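Setting the contact threshold when both hands push on cloth

Areeba Shaikh, 9/25/20

In this part we tune the contact detector of the Ceven controller for soft material. I suppose that you already finished the arm calibration and that both arms answer to the joint test.

With a hard table the detector is easy, the force goes up quickly and the hand stops. A sheet is different. It gives way, so the force grows slowly and the controller believes that the hand is still in free air. Then the arm continues until the elbow is almost straight, and from there the planner has difficulty to find a way back.

1. Open the file contact.cfg and look for the block "hands". Leave the value "rate" at 1000.

2. Set "window" to 6 samples for a start. A longer window makes the signal calmer, but the stop comes later.

3. Change "mode" from "peak" to "slope". In slope mode the detector looks at how the force changes over the window, and a slow rise is also counted as contact.

4. Restart the controller. Without the restart it keeps the old mode and gives no warning, and I lost an afternoon with this.

5. Raise both arms with open hands, palms to the cloth, at low speed. Keep your own hand near the stop button.

6. Look at the log. You should find one contact line for each hand. If there are many lines for the same hand, put "hold" to 600 and try again.

If one hand reports contact and the other does not, please do not lower the threshold for both. Check first the zero offset of the silent hand, with the arm raised, as the weight of the cables changes the reading in this posture. In Proltex you find the offset under Tools, Wrist, Zero.

The head camera is of little help for this step. White cloth has almost no texture, and the depth map gets holes exactly where the fingers are. I switch off the visual check and trust only the wrist.

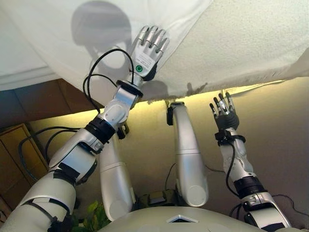

When the log is clean, save the file under a new name and keep the old one. The next part uses these same values for folding.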